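Wallpaper Is Back at the Prakgate Remnant Sale

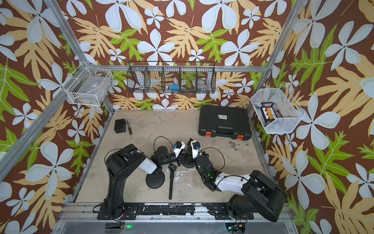

Large pale flowers and lime-green leaves on a chocolate-brown background.

The remnant sale returns to the lower hall at Prakgate in January, and for the first time in several years wallpaper gets its own tables. Fabric and trim will be in the usual spot along the windows.

Thilini Navaratnam has been sorting the donated rolls since the fall. Most came from the Akande paint store, which closed its decorating counter last summer and gave us what was left on the shelves. There are 70 rolls in all. Big florals and leaf prints make up the largest share, followed by stripes and a few plain textured papers in gray and cream. Full rolls are priced by the roll. Part rolls are measured and tagged with the length, so bring your wall measurements with you. We can't hold anything while you run home to check.

A word on matching. If you need more than one roll for a wall, look at the batch number on each label before you pay. Two rolls of the same pattern can be a shade apart if they were printed at different times, and it shows once they are side by side. Large patterns also waste more paper, since each strip has to be shifted to line up with the one before it. Allow an extra roll for a big floral in a full-size room. For a closet, the back of a bookcase or the inside of a drawer, a part roll is usually plenty.

Gayan Kanagaratnam will give a short hanging demonstration at 2 p.m. He will cover pasting, trimming around an outlet and getting the first strip straight with a plumb line. Last year's talk ran long because of questions about old plaster, so he has asked that people with plaster walls stay afterward and talk to him then.

Money from the sale goes toward the new hall floor. We still need $1,000 to cover the deposit.

Donations of unopened rolls are welcome at the side door any weekday morning before the sale. Please leave the labels on. We are not taking opened paste, borders shorter than a yard or anything that has been stored in a damp basement.

If you can help carry tables on the morning of the sale, let Duarte Garcia know. Parking is behind the building, and the front steps will be kept clear for loading.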